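Stulell Capacity Index: data card

Version 3 of a table that tries to measure how much foreign policy a government can carry out with the people and money it has. I built it because speeches are a poor guide to this, and I'm still not sure a table is much better.

Contents

70 countries, 18 indicators each: embassy staffing, aid budgets, language training, airlift and the like. Figures come from published budgets, entered by hand at Irik and checked at Mazurek.

Known problems

Budgets record promises. A post that is funded may sit vacant for years, and six of the indicators can't tell the difference. Intelligence spending is mostly guesswork, so it is left out — don't read a low score as weakness there.

The overall rank is the column everyone quotes and the one I trust least. Change the weights a little and the middle of the list reshuffles. 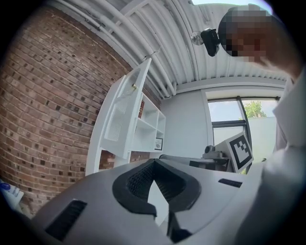 Reuse

Free to copy with credit to Lellora. Please cite the indicators you used, and leave the rank alone if you can.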